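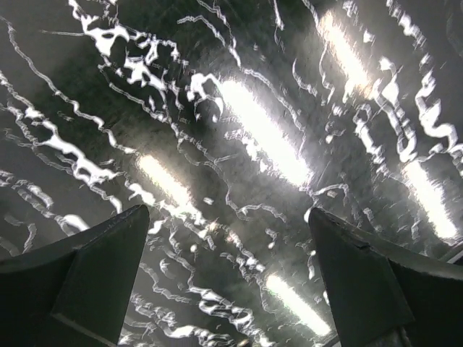
Home | Notebook | Rigs | Data | Archive

12/10/20
Posted by the Ernau bench

Goal for the Prakura set is 1000 episodes with clear film and bags. We have 57 that I would keep. Went through the wrist views again this morning. The ceiling lights are the main trouble - with the fingers pointing up, glare breaks into squiggles all over the view, and the worst of it sits upper left, away from the gap where we want the model to look.

Not dropping these. Tagged them "glare-high" so Dow can train with and without. Fixed exposure for the next batch, one step lower. Auto was hunting on the old July runs and I don't want that mixed in.

There is a small chip on the right finger, upper edge. Pads are fine. Log it, swap when the Zonitz spares come in.

Next: 30 episodes with half the lights off, then 8 with the gripper facing down as a check. Rename the folders first - the old names still say "test".

Filed under: data collection, wrist camera, lighting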